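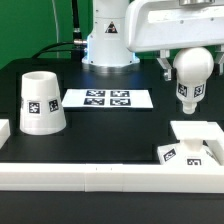
Lok-yiu Hsieh wrote to us in April: I ordered the bulb and the cone to try out tracking with my students, and now I want to know if I can add the flat sheet on its own, or do I have to buy the whole set again?

You can add it on its own! Everything in the Trino tagged shapes line is sold by the piece as well as in a set, and all the pieces work together no matter when you bought them.

Trino Tagged Shapes, Bench Set

We love this set. It started as a few shapes we made for our own tracking tests, and people kept asking where they could get some, so we cleaned up the designs and put them in the Sinbridge shop. The shapes are plain white with black-and-white square tags on them, and each one gives you a different kind of problem to chew on.

The bulb
A round top, a narrower body and a small tip like a nozzle. It carries its tags on the body, facing different ways, so you can turn it quite a bit before you lose sight of both. People tell us it looks like a light bulb, or a bottle, or a bowling pin that gave up halfway (all fair). Hold it by the body with the tip down and it makes a very good pointer. It's the piece we reach for first when we try new software, and it's Nuwan Debnath's favorite for teaching rotation.

The cone
This one is big, and it's meant to be. It's a cone with the top taken off, open at the narrow end, and it stands on its wide end. The tags sit on a sloping side, so they're never quite square to a camera placed level with the table, and you find out quickly how well your setup copes with a slant. Walk around it and one tag hands over to the next.

The flat sheet
A white rectangle printed with four tags, two by two. Lay it in the middle of the table and measure everything else from it. It's the least exciting thing we make and the one we would miss most. If you're only buying one piece, buy the sheet, get your camera settled, and come back for the shapes later.

What comes in the box
One bulb, one cone, one flat sheet
A pack of 20 spare stick-on tags, same pattern family as the shapes
A card listing the tag numbers for your pieces
A short setup guide

Setting up
Put the sheet down first and smooth it out. A curled corner will throw off your readings more than you'd expect, and a bit of low-tack tape fixes it. We get the best results on a dark, dull tabletop, with light coming from the side. Shiny tables can be a pain! If your tags drop in and out, try moving the lamp before you touch any settings.

Wipe the pieces with a soft dry cloth. Please don't use spray cleaner on the tags. Dilani Bandara tried three kinds for us and all of them left the black squares looking gray.

Tag numbers
Every piece in a set has its own numbers, and no number is used twice in the same box. If you're putting two sets on one table, say so in the order notes and we'll pick boxes that don't clash. The full list runs to 1,000 numbers, so there's plenty of room.

Peeling and replacing
Warm the old tag with your hand for a minute and lift it from a corner. Line up the new one with the faint outline left behind, press from the center out, and enter its new number in your software. On the cone, start at the wide end and work up, or you'll get a wrinkle.

Extras
Single flat sheet
Pad of 20 paper practice sheets, fine for classes and for spilling coffee on
Spare tag pack
Karnon storage tray, with a deep well for the cone

Returns
You have 14 days to send a set back if it doesn't suit you, even if you've opened the tag pack. Questions about fit, numbers or odd lighting go to Lakmal Liyanage at the shop desk, who answers most mornings before ten.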